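In Defense of the Boring Log File
by Weronika Makowska
June 21, 2019

I have been writing control software for small robot arms long enough to have opinions about it, and my strongest one, which my friends at Stamera have heard over many a lunch, is that we spend far too much love on the planner and far too little on the humble tooling that tells us what the planner was thinking.

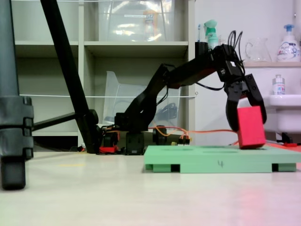 Logging is where I would put the next month of anybody's budget, mine included. When I started our block-sorting work in March, I had a lovely motion planner and a log that said, more or less, "moving" and "done." Then you watch the gripper holding a red foam block at a slight tilt, with its bottom edge touching the green board, and you want to know so many things! What angle did the software believe the block was at? Which grasp did it turn down, and by how much? A log that can't answer those questions leaves you guessing, and I have guessed away whole afternoons that I would dearly like back.

So I wrote a recorder, a plain little thing called Wumstead, that saves every pose estimate, every command and every rejected plan with a shared timestamp. It came to 757 lines, and I'm prouder of it than of the planner (which was around 3,000).
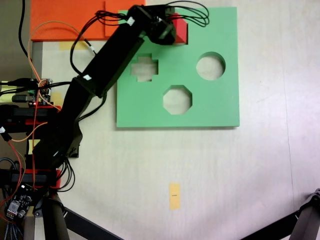
My colleagues over at Starnthorpe argue that all this recording slows down the control loop, and I do take the point kindly, because they are careful people and they have been right before. My answer is to write to memory first and to disk later, when the arm is idle. I keep the last 2,000 cycles that way and have never felt the pinch. I'd also ask them, over a good cup of coffee, how long their last bug took to find.
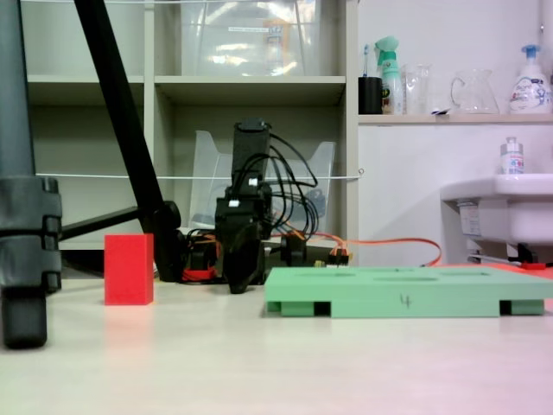 What I'd ask of you

If you run an arm of your own, please log one more thing this week than you did last week. Start with the rejected plans, and put units in the field names while you're in there. I'll post the Wumstead file format once I've cleaned up the comments.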